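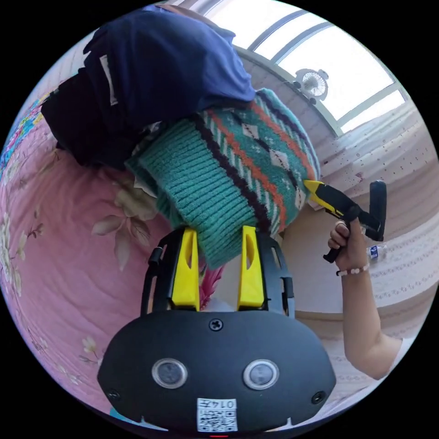

Search this site Search Go

Small Fixes for a Small Kitchen

By Mirjam Oberholzer
May

I moved into a smaller kitchen last fall and I've been working the kinks out ever since. Two drawers, one decent stretch of counter, and a cupboard over the stove that I can only reach on tiptoe. A few of you wrote to ask how I've been managing after the last page, the one about pantry moths, so I've put together what has stuck. Some of it is my mother's, some of it I picked up from neighbors, and a couple of things I worked out by doing them wrong first.

Knives and boards

I gave up the knife block. Mine took up the best corner of the counter and collected crumbs down in the slots where you can't get at them (I turned it upside down over the sink once and I'm sorry I did). The knives live in a drawer now, each in a sleeve I folded from a cereal box and taped up the side. When a sleeve gets grubby it goes in the recycling and I make another while the kettle boils.

For a cutting board that slides, wet a dishcloth, wring it out hard, and lay it flat underneath. You've probably heard that one. What I'd add is to use a thin cloth. A thick terry one makes the board rock, and a rocking board is worse than a sliding one.

Onion smell on wood: coarse salt and half a lemon, scrub with the cut side, leave it a few minutes, rinse, then stand the board on its edge to dry. If you lay it flat it'll cup on you. I have a board from my aunt that's shaped like a saucer now, and I use it for serving bread because it's no good for anything else.

The drawer that won't close

My top drawer stuck every time it rained. Leonie Grabner from downstairs told me to rub a candle stub along the runners, and that got me through the winter. Then in spring it started again, and I pulled the whole drawer out and found a takeout menu wedged behind it from a place called Grirgate, which I think closed before I was even in the building. So look behind the drawer before you go waxing anything!

While you've got it out, vacuum the hole. I found a teaspoon, a birthday candle and a quantity of rice.

Burned pots

Cover the burned part with water, put in a big spoonful of baking soda, and bring it to a simmer for 12 minutes. Turn it off and walk away. After supper most of it lifts with a wooden spoon. If it doesn't, do it again before you reach for the steel wool — I took the shine off my favorite saucepan by being in a hurry, and now everything catches in that same spot.

Don't do this with bare aluminum, by the way. It goes dark and it's a nuisance to bring back. For aluminum I simmer a few apple peels in water with a splash of vinegar, and then we have to open the window.

Jars and lids

I keep far too many jars. The rule I've set myself is that a jar without a lid goes out the same day, and so does a lid without a jar. I match them up twice a year, on the kitchen floor with the radio on.

To get a label off, fill the jar with hot tap water, screw on the lid, and let it stand until the paper feels warm. Start at a corner and pull slowly. Whatever gum is left comes off with a dab of cooking oil, rubbed in and left for a while, then ordinary dish soap. I had one olive jar where I tried oil, vinegar, rubbing alcohol and some bad language, and the label is still on it. It holds clothespins.

For a lid that smells of pickles, leave it on the windowsill in full sun for a couple of days. Soap does nothing for it.

The sponge question

I got three letters about sponges! I've mostly switched to cotton dishcloths, which I knit, badly, in front of the television, and which go in the hot wash with the towels. I change them every day. Engelbert Gasser wrote to say he boils his sponges and gets a month out of each one, and he's welcome to it, but I don't want to come down in the morning to sponge soup.

I do keep one sponge under the sink with a corner snipped off. The snipped corner means floors only. Everyone in the house knows it, including my brother-in-law, who has otherwise never put anything back where he found it.

Keeping herbs

Parsley and cilantro: trim the ends, stand them in a glass with an inch of water, put a plastic bag loosely over the top, and keep them in the fridge door. Change the water when it clouds. Basil hates the fridge, so that one stays out on the counter, away from the window if it gets strong sun.

When there's too much, I chop it, pack it in an ice cube tray, and cover it with olive oil. Two cubes in the pan is the start of a decent soup. Write on the bag what it is. Frozen parsley and frozen cilantro look exactly alike, and I've put the wrong one in potato soup for company.

Squeaky hinges

Konrad Kuster asked what I use on cupboard hinges. A drop of sewing machine oil on the pin, work the door back and forth, wipe off whatever runs. Cooking oil will quiet it for a week and then go gummy, and then it picks up dust and you've got a door that squeaks and sticks. Put a bit of old newspaper on the shelf underneath first if that's where you keep the plates.

If the door has dropped a little, check the screws before you oil. Mine had worked loose and the hole was chewed out. I filled it with a wooden toothpick and a bit of white glue, snapped it off flush, let it dry overnight, and put the same screw back in. That was two years ago in the old place, and I did it again here in March.

Next time I'll get to the oven door glass, and the gap next to the fridge where everything rolls. If you have a good way of reaching in there, write and tell me. I've been using a yardstick with a sock on it.

Contact Mirjam | © Mirjam Oberholzer, all rights reserved | Back to top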